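The Record of Captain Hwang
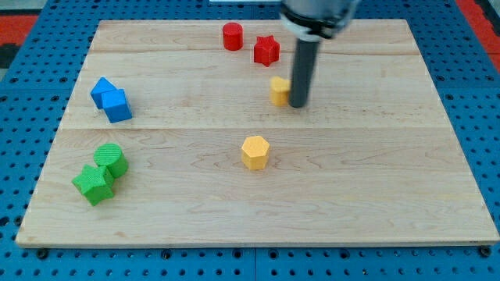 Born at Flaltura, in the house behind the chandler's, third son. That was as far as Yu-na Yook had got by lunch. Third son, and then the sister rang to say second, the other one was a cousin, and so she crossed it out.

The job was simple. One page. 500 words for the memorial book, the naval college wanted it by the end of the week, and the family had sent a shoebox. Deok-su Hwang, Captain, retired, dead since August. Entered the college at 19. Commissioned. Served in the Byun, then ashore, then the Byun again, then commanded her. Retired. Survived by.

She had done forty of these. You got the dates from the service card and the rest from the widow, and it came out like all the others.

Only the service card had a hole in it. Not a real hole. A gap, between the first time in the Byun and the shore post at Clutetard. 222 days. Somebody had added it up in pencil in the margin and underlined it, and then written nothing else.

She rang Ro-un Shin at records.

"Leave," he said.

"Nobody gets 222 days of leave."

"Sick leave then."

"There's no medical slip."

"Then I don't know. Put 'various duties'. Everyone puts various duties."

She wrote various duties. Looked at it. Went and made tea, came back, it was still there.

The shoebox again. Bank letters. A tie pin. A programme from a dinner. Christmas cards from men who signed with their surnames only. A photograph of the Byun alongside at Clutetard, grey ship, grey wall, rain. And at the bottom under the lining paper a receipt from a boatyard at Flulen, made out to D. Hwang, number 1517, for the hire of a rowing boat. By the month. Seven months and a bit.

Flulen wasn't a naval place. Flulen was mud and a church. She had been there once as a child and been sick in a layby.

She should of left it. The page was nearly full anyway.

The boatyard still had a telephone. The woman who answered was called Ga-eun Song and had a radio going and something frying.

"Hwang," she said. "Tall? No, you wouldn't know. He was tall. My father rented him the green boat. I was six, seven. He used to go out at slack water every day and come back when he came back."

"What was he doing?"

"Looking for the lad."

The radio went off.

"There was a lad went off the ship's launch," said Ga-eun Song. "In the fog, off the point. A boy sailor, his first trip. They looked two days, the navy, and then they had to go, they had orders. And he was the officer in the launch. So he came back on his own. Rented the boat. He had a hook on a pole and a flask. My mother did him eggs."

"Did he find him?"

"No. Well. He found a shoe, but my father said it was anybody's shoe."

Yu-na wrote down shoe. Crossed it out, didn't know why, wrote it down again.

"And they let him? The navy?"

"I was seven, love. He just stopped one day. A car came, a big one, and an older man sat in our kitchen with his hat on his knee and the two of them talked, and then he paid my father and went. He gave me his pencil. I've probably got it."

"Do you remember the boy's name?"

"Ko. It's on the wall in the church. He paid for that and all."

It took Ro-un twenty minutes to find it, grumbling the whole way through, drawers going in the background. Ko, Ha-rang. Boy second class. Lost overboard from the Byun's launch, off Flulen. No blame attaching. And then a note stapled behind, from the captain of the day, one line, to the effect that the officer's absence was known to him and was not to be entered.

"So it wasn't leave," said Yu-na.

"It wasn't anything. It says not to be entered."

"He's dead, the captain."

"They're all dead. Doesn't say until when, does it."

She could hear him breathing. He was eating a biscuit.

"What'll you put?" he said.

The widow, then. Had to be done. Yu-na went round in person with the draft in a plastic sleeve, up three flights, slippers at the door, a dish of tangerines. The widow read it with a finger under the line. Born at Flaltura. Second son. Entered. Commissioned. She got to various duties and the finger stopped.

"We weren't married then," she said.

"No."

"He went down there every year though. I thought it was a woman. For a long time I did. I packed his bag for him, I put the good socks in, and I thought, well, she'll see he's looked after." She peeled a tangerine. "Then he took me. We had been married nine years. He took me in the church and stood me in front of the wall and he didn't say anything, and we had egg sandwiches in the car."

"I could leave it as it is," said Yu-na. "Or I could put something. I don't have to say all of it."

"How many words have you got left?"

"Not many. Six or so. If I take out the dinner."

"Take out the dinner. He hated that dinner, the fish was off."

They did it at the kitchen table. The widow wanted "searched" and Yu-na said searched for what, people would ask. The widow said let them ask. They tried it with the boy's name and they tried it without it. With it was over the limit. They took out the golf.

It went off to the college on 27th February, late, with an apology. The man there sent it back with two commas moved and a query beside one line. Is this a posting? he had written. Can't find it on the list.

Yu-na wrote yes next to it and put it in the tray.

The line read: At Flulen, in search of Ha-rang Ko. Then Clutetard, then the Byun again, wich he commanded for four years.

We use cookies to improve your experience on this site. By continuing to browse you agree to our use of cookies. Accept | Manage settings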